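Sunholm Holdings
Investor Relations
Frequently Asked Questions: Change of Chief Executive

Last updated November 7, 2022

When does the change take effect?
The current Chief Executive Officer will leave the position at the close of the annual general meeting in May. Until then, all duties and reporting lines remain as they are.

Will the outgoing Chief Executive stay on the Board?
Yes, as a non-executive director for a period of five months after the meeting. The director will receive the standard Board fee during that time and will not sit on the Audit Committee.

How will a successor be chosen?
The Nomination Committee has engaged the search firm Kaneko to prepare a list of internal and external candidates. The full Board will make the appointment. Shareholders will be asked to elect the new Chief Executive as a director at the first general meeting held after the appointment.

What happens if no successor is in place by May?
The Chief Financial Officer will serve as interim Chief Executive. The Company's articles allow an interim appointment of up to 300 days.

Does the change affect the sale of the Okari resort?
No. The sale agreement was signed by the Company and does not depend on any individual holding office. Completion is still subject to regulatory approval.

Will the outgoing Chief Executive receive a severance payment?
No severance is payable, as the departure follows a resignation. Share awards that have already vested are kept. Unvested awards lapse on the last day of employment, except where the Remuneration Committee decides otherwise under the plan rules.

May the outgoing Chief Executive join a competitor?
The service contract restricts work for a competing hotel or gaming operator for 12 months after employment ends.

Are any job reductions planned?
The Company employs some 2651 people across its properties. No reductions are planned in connection with this change.
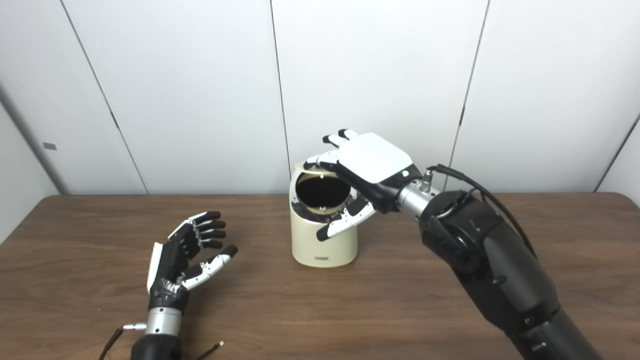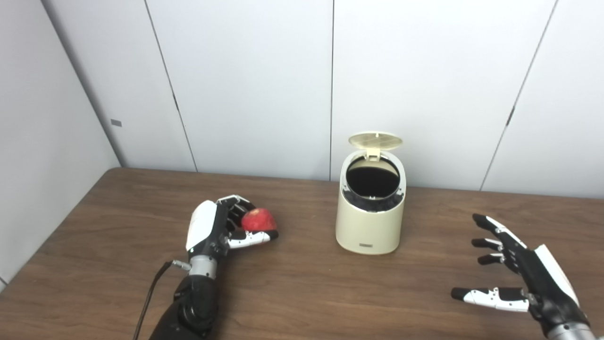
SHAREHOLDER SERVICES

How do I submit a question to the Board?
Questions must be sent in writing to the Company Secretary at the registered office, Sindden House, no later than 30 days before the annual general meeting. Please include your full name and shareholder reference number.

Can I vote without attending?
Yes. A proxy form will be mailed with the notice of meeting. Holders whose shares are held through a broker should contact the broker directly, as earlier deadlines may apply.

Where will further announcements be published?
All announcements are released first through the stock exchange and then posted in the Investor Relations section of this website.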